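Subject: Re: [cunditberg-respite] Saturday minibus and the sign-up sheet

Hi all,

Replying to the list so that I only have to be wrong once.

> Could someone please explain the new transport arrangement? Last month
> my brother was picked up at the gate and this month we have been told
> to wait at the Prerkley stop, and the form we got asks for his "route
> preference," as if he were flying somewhere. Also, does he still need
> an aide with him for the swim?

The transport arrangement is that we have one van where we used to have two. The older one went in for its inspection in May and was returned to us with a list. The list was 16 items long and the last item was "consider replacement." We considered it for as long as it took to read the quote.

So, for now, the gate pickup is only for people who use a chair or can't manage the wait. Everyone else boards at Prerkley, on the side with the bench. If your brother falls into the first group, write back to me off-list and I'll move him over. No doctor's note needed, whatever the form says. The form was adapted from one belonging to a ski club, and I have asked for "route preference" to come out. I have asked 2 times.

On the swim: yes, he needs an aide in the water, but it no longer has to be a family member. Allow is sending us trained aides through the end of the summer, and the whole point of a respite day is that you get to go home and stare at a wall. Please do that. A couple of you stayed last time and folded towels.

Money, while I have your attention. We budgeted for 60 day places this season and have had 121 requests, so there is a waiting list, and it is in order of asking. Being nice to me doesn't move you up it – although I'd like to see it tried. If you have a place and can't use it, tell us by noon the day before and somebody else gets a day off.

Lunch is from Sầm again. They do a soft-texture version of nearly everything if you check the box on page two, which most people miss on account of it being on page two. Please don't send egg sandwiches as a backup. The van has one window that opens.

The next newsletter goes out when I've finished it. Corrections to me, praise to the list.

Cunditberg respite days, transport and forms
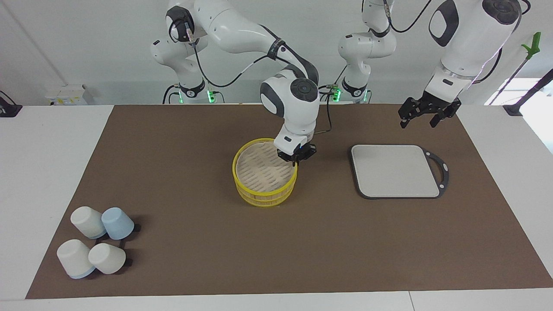
Two white robot arms at a table with a brown mat.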